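# About Vinico Home Kitchen

Vinico began with a borrowed wok and a very patient family. Keerthana Alva had been cooking for her cousins every October when the whole clan gathered, and one year Ravindran Menon, who had married into the noise, asked if she would teach him to do it properly. He brought two friends along. They brought their friends, and before long there were 13 people trying to fit around one table, and we thought we had better become a school.

We are still a small one. Classes are held in home kitchens around Stitthorpe, and we like it that way – people cook differently with a refrigerator full of magnets behind them than they do in a room full of stainless steel. You will use an ordinary two-burner gas cooktop, one good wok and a cutting board that gets propped against the wall when you're done with it. If you can make dinner with that, you can make dinner when you get home, too! 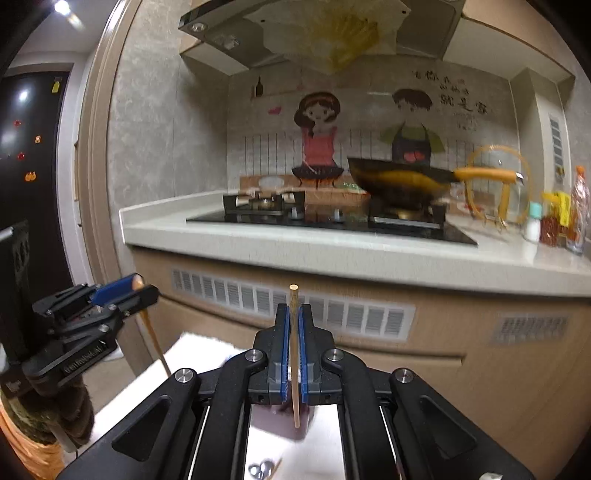 Every beginner starts at the table, with chopsticks. Satish Namboodiri leads this part, and he will happily spend a whole evening on it if you let him (we usually have to call him in to eat). You'll learn to hold them, to pick up a single peanut, to turn a slice of eggplant without tearing it, and to beat an egg with them, which takes more wrist than you'd think. We use plain wooden ones, nothing lacquered, and you keep your first pair.

After that come four evenings at the stove with Keerthana: rice, greens, noodles, and one dish the class picks together. Groups are never bigger than five. Manikandan Shetty does the shopping the same morning, so the menu does wander a little depending on what looked good, and we've stopped apologizing for that.

At last count 926 people had taken the beginner course, and quite a few come back just for the supper.

New classes open on 28th August. To ask about a place, or about bringing a child or a grandparent along (please do), write to Karthikeyan Krishnan at the Vinico office on Bhat Street. He answers everything himself, so give him a day or two.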